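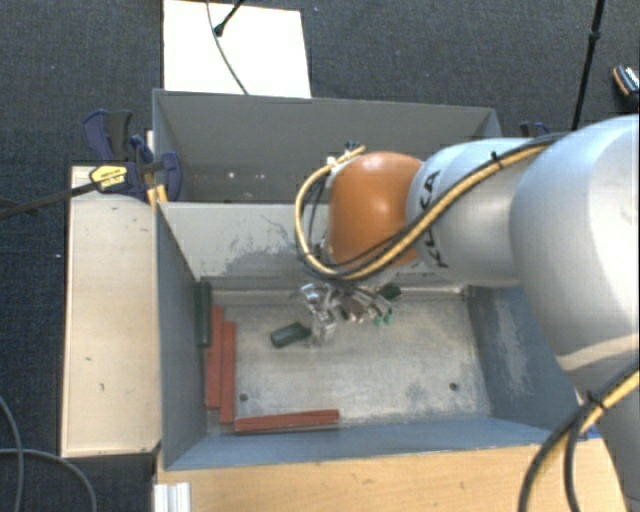

Page last changed: October 2026

Two colors of small parts in one grey bin: separate them or leave them together?

Posted by Sanne Dekker

Hello everybody. I keep my small hobby parts in open grey bins, the rectangular kind without a lid. Two of them stand one behind the other on my wooden work surface, as in the photo on top of this page. In the front bin there are three red bars and some dark green pieces together. It is a small mix, but it is how all my bins look, and I have many more parts waiting in a carton from Urier that I bought in April.

My problem is this. When the bins are full, the short green pieces slide under the red bars and I must take out almost everything to find one. The dark green is also hard to see on the grey bottom in the evening, when I have only the ceiling lamp. The red is no problem.

I thought of three ways. The first is one bin for each color. The second is to keep the colors together but sort by length. The third is to put dividers inside the bins I have. I don't have place for many more bins, the surface is 113 cm long and I need to work there also. Under it is only the floor with carpet, and I prefer not to put bins on the floor, because small parts that fall on this woven carpet are not nice to search for.

What do you do at home? I would also like to know if it is worth to put something light on the bottom of the bin.

Bart Desmet

Hello Sanne. I had the same question two years ago with my own parts, and I will tell you what I did, also the part which went wrong.

First I sorted everything by color. It looked very good for some weeks. But when I work I don't think "now I need a red one", I think "now I need a long one". So I was opening every bin for each job. If in your case the color means something (for example, red is always the bar and green is always the short piece), then color and shape are the same sorting and you can do it without regret. You have two bins there already, so red goes in the front and green in the back, and you are finished.

If you have long and short pieces in both colors, sort by length and let the colors mix. Your eye finds the color quickly, but it doesn't find the length when pieces lie on top of each other.

About the dividers: I bought the set from Flultano and I was not so happy. They stand well in the middle but in the corners there is a gap, and thin pieces go under. I cut my own from thick cardboard, 2 mm shorter than the inside width, so they slide in without bending. Measure at the bottom and not at the top, many bins are narrower below.

For the light bottom, yes, please do it. I use plain white paper, cut to the size and fixed with a bit of tape in the corners. Dark green on white is easy to see also with a bad lamp. When it is dirty I put a new one.

One more thing, don't fill them high. I stop at one layer, or a little more. What doesn't fit goes into a closed box on the shelf and I refill from there.

rutkowska

Get a better lamp. Mine is from Dristard and it cost 23 euros, and after that I didn't need to sort anything.

Sanne Dekker

Thank you both. For me the color is not always the shape, I have short red ones too in the carton, so I will try by length. I cut the white paper yesterday evening and it already helps. I made the first one too wide and it comes up on one side, but the second one is lying flat. The lamp I will look at later.

Bart, do you put the dividers across the short side or along the long side?

Bart Desmet

Across the short side. With long bars you may need to leave one bin without any divider.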